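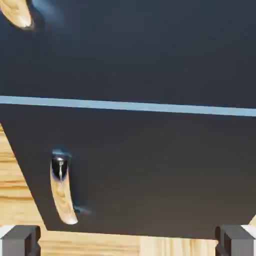 Apr 14, 2019

Sim runs on the cabinet model, wrist camera view. Comparing the stock parallel fingers against the Watonell set Iraklis modeled in November. Same arm, same controller gains, same start pose. Only the finger meshes and pad friction change.

Stock fingers first. They are the dark gray blocks with the light gray tips, and from the wrist they sit low in the corners and leave most of the view open. Good for finding the handles. The curved wooden handle below the blue stripe is the target for all runs. The upper one is left alone for now.

Problem with the stock set is the bow in the handle. The pads are flat, so contact ends up on a short stretch and the grasp rotates once the pull starts. Ran it 41 times, slipped off in 15. Raising grip force helped a little, then the solver began to jitter, so I put it back where it was.

Watonell set: 41 runs, 10 slips. Better hold, but the fingers are longer and hide the lower tip of the handle on approach. The detector lost it twice and I had to let the arm go in on the last good estimate. Tiburcio thinks we should shift the camera mount up before blaming the detector. Will try that.

Other notes:

The black cap throws a bright highlight and the edge detector likes it too much. Masked it by hand for today. Chaminda has a version with the gloss turned down, need to get the file from him.

Dark panel plus soft light gives the depth estimate very little to work with away from the stripe. Wood grain is fine.

Contact log for the stock set has 1,973 rows. Timestamps drift against the joint log by up to 15 ms. Same thing Prodromos saw with the Iveck controller, so probably the logger and not the arm.

To do: rerun both sets with the camera mount raised. Try the upper handle, which comes in at an angle and will need wrist roll. Ask Fitzgerald whether the Pruleo pads can be exported with the rib pattern or only as a smooth surface. Old meshes stay in the shared folder until the rerun is finished, please don't overwrite them.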